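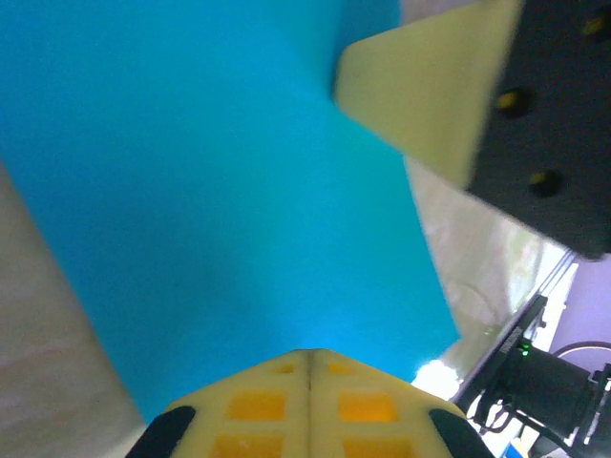
Flesby Bogenmaterial
Datenblatt und Lesehinweise, Version 1.3

Inhalt

Flesby verzeichnet farbiges Bogenmaterial, das im Werkraum Lougher gelagert, zugeschnitten und ausgegeben wird. Jeder Eintrag entspricht einem Bogen, nicht einer Lieferung. Der Bestand umfasst 776 Einträge in 28 Farbgruppen. Reststücke mit einer kürzesten Kante unter 40 mm werden nicht erfasst.

Stand der Daten: 16. September 2023. Die vorherige Version vom April enthielt noch keine Angaben zur Oberfläche.

Dateien

boegen.csv – Haupttabelle, ein Bogen pro Zeile
farbgruppen.csv – Zuordnung der Gruppenkürzel zu Klartextnamen
lagerorte.csv – Schrank, Fach, Lage im Fach
aenderungen.txt – Korrekturen seit Version 1.0

Zeichensatz UTF-8, Trennzeichen Semikolon, Dezimaltrennzeichen Komma. Leere Felder bedeuten "nicht gemessen". Eine Null ist immer ein Messwert.

Felder in boegen.csv

bogen_id: laufende Nummer, wird nach Verbrauch nicht neu vergeben
farbgruppe: Kürzel aus zwei Buchstaben, z. B. CY für Cyanblau, BE für Beige
laenge_mm, breite_mm: längste und kürzeste Kante, mit Stahllineal gemessen
kantenform: gerade, gerissen, gemischt
oberflaeche: matt, seidig, glänzend
grammatur: Herstellerangabe in g/m², falls vorhanden
lagerort: Schlüssel zu lagerorte.csv
bemerkung: Freitext, Deutsch

Farbzuordnung

Zugeordnet wird nach Sichtvergleich mit der Porkov-Karte, die im Fach neben dem Schneidetisch liegt. Der Bogen liegt dabei flach auf einer hellen, ungemusterten Unterlage. Glanzstellen und schwach dunklere Streifen durch den Lichteinfall gelten nicht als Farbabweichung. Im Zweifel wird der Bogen um 90 Grad gedreht und erneut verglichen. Bleibt der Unterschied an derselben Stelle des Materials, kommt er in das Feld bemerkung.

Die Gruppen CY und TK (Türkis) wurden bis Version 1.1 uneinheitlich getrennt. Ainhoa Mateos hat beide Gruppen neu durchgesehen; die alten Kürzel stehen in aenderungen.txt.

Ablage

Bögen liegen flach, die längste Kante parallel zur Fachöffnung. Schräg zugeschnittene Stücke kommen obenauf, sonst drücken sich ihre Kanten in die darunterliegenden Bögen durch. Beige und gebrochenes Weiß werden getrennt von den gesättigten Farben gelagert – einige ältere Bögen färben ab. Gerollte Ware gehört nicht in diesen Bestand und wird unter Femov geführt.

Bekannte Einschränkungen

Bei nicht rechteckigen Bögen lässt sich die Fläche aus laenge_mm und breite_mm nicht berechnen. Ein eigenes Feld ist geplant.
Die Grammatur fehlt bei fast allen Altbeständen.
Die Oberfläche wurde von zwei Personen bestimmt. Zwischen matt und seidig gibt es Abweichungen.
Ausgegebene Bögen bleiben bis zur nächsten Durchsicht in der Tabelle.

Pflege

Tabellen: Ysaline Joly
Farbkarte und Lagerorte: Ainhoa Mateos
Korrekturen bitte mit bogen_id und Feldnamen melden, Sammelmeldungen als CSV mit denselben Spalten.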